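Ticket 869: Sistgate drops wired clients after DHCP renewal
Status: Closed
Priority: Normal
Component: Sistgate router firmware, Bumo switch
Reported by: Mavis Ostrowski
Assigned to: Dinesh Sisodia

Original report

Wired machines on the second floor lose their network connection for a minute or more, several times a day. Wi-Fi clients are not affected. The link light on the switch stays on the whole time. Pulling the cable and putting it back restores service at once. Leaving it alone also restores service, but it takes longer. First noticed in June after the Sistgate firmware update.

Affected: the print server, both Josden desktops, the label printer.
Not affected: laptops on Wi-Fi, the desk phones.

Comment, D. Sisodia

Please send the DHCP lease time from the Sistgate admin page (Network, LAN, Address Pool) and the system log covering at least one dropout. Also confirm whether the affected machines share a switch.

Comment, M. Ostrowski

Lease time is 30 minutes. I did not set it to that. It used to be one day. All four machines are on the Bumo switch in the hall closet. The phones are on the Fukuda switch next to it. Log attached. The dropout I saw was at 10:42.

Comment, D. Sisodia

The log shows the print server sending a renewal request at half the lease time, as expected, and getting no answer. It retries, gets no answer again, and then falls back to a broadcast discover when the lease runs out. The broadcast is answered right away. So unicast renewals are being lost and broadcasts are not.

The short lease is a side effect of the update, which resets the address pool to defaults. It makes the fault visible but does not cause it. With a one-day lease you would have seen this once a day at most, probably overnight.

Two things to try, one at a time:

Set the lease time back to one day. This reduces the symptom only.
On the Bumo switch, turn off Port Security Aging and leave it off for a full working day.

Do not reboot the switch between steps. A reboot clears the address table and we lose the evidence.
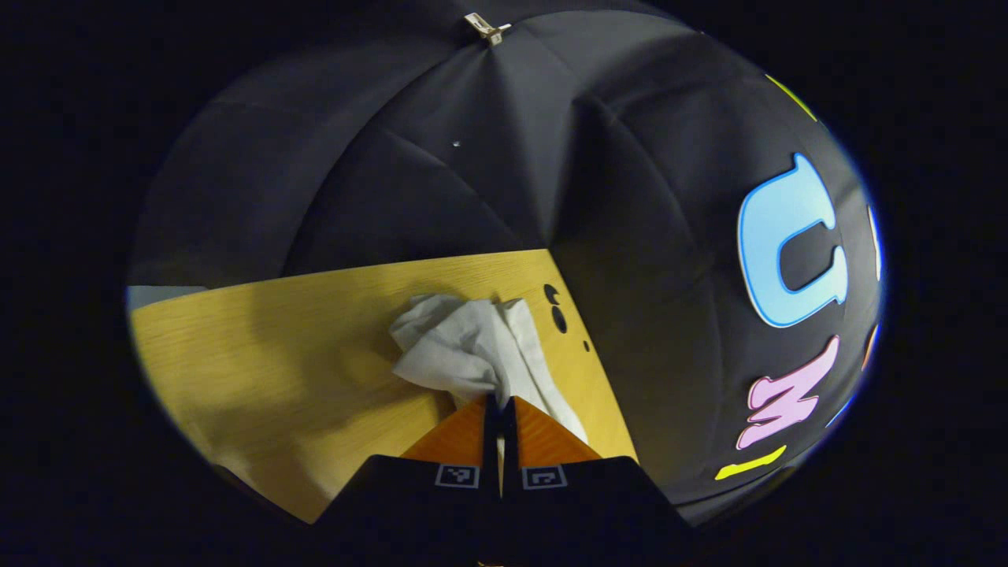 Before changing the second setting, export the address table to a text file and attach it. I want to see which port the switch believes the router is on.

Comment, M. Ostrowski

Lease time changed. Table exported and attached. The router's address is listed on port 7. The uplink is plugged into port 1. Port 7 goes to a wall jack in the meeting room.

Comment, D. Sisodia

That is the fault. Something in the meeting room is sending frames with the router's hardware address – either a second path back to the router or a device with a cloned address. Broadcasts go out all ports, so they still arrive. Unicast replies are sent to port 7 and go nowhere.

Please check what is plugged into that wall jack.

Comment, M. Ostrowski

There is an old Sistgate under the table, set up as an access point. It was replaced last year but never unplugged. Its LAN address is different. The hardware address on its status page matches the new router.

Comment, D. Sisodia

The "restore from backup" option copies the hardware address along with the other settings if "Clone MAC" was checked. The new unit was probably restored from the old unit's backup file. Unplug the old one, clear the address table on the Bumo, and uncheck Clone MAC on the new one. Expect a short outage when the address changes.

Comment, M. Ostrowski

Done on Tuesday. Ran a ping from the print server to the router overnight, 800 packets, none lost. Both Josden desktops renewed normally when I forced it by hand. Aging was left on, as it was.

Resolution

Duplicate hardware address on the LAN. Old access point removed. Lease time stays at one day. The settings reset after the firmware update is tracked separately in ticket 148.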